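Search the archive Go

To: Ashour Building, all room users
From: Reda Gaber, Room Scheduling
Date: 2018-12-20
Subject: Re: Table in Room 317

The office has received the following inquiry:

> The wooden table in Room 317 has a long crack in the top. Is it to be replaced before April? We have 20 sheets to wrap on card there and would prefer not to move.
> Draster Paper Group

The table will remain in service. Members are asked to keep paper and card on the sound part of the surface — the crack runs through the middle and right of the top.

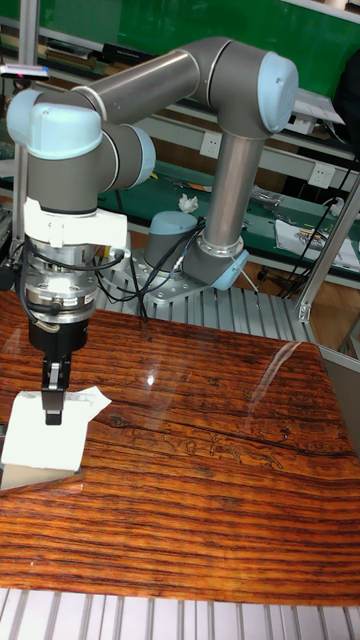

Table in Room 317, with paper and card at left.

Please do not apply tape, filler or polish to the wood. Refinishing has been referred to the Akthorpe workshop, and a date will be sent to this list once it is confirmed. Requests for another table should reach this office three working days in advance.

Reda Gaber

Comments (2)

nerkside_user: Thank you. Does the tape rule cover the table edges as well?

R. Gaber: Yes, the entire top and its edges.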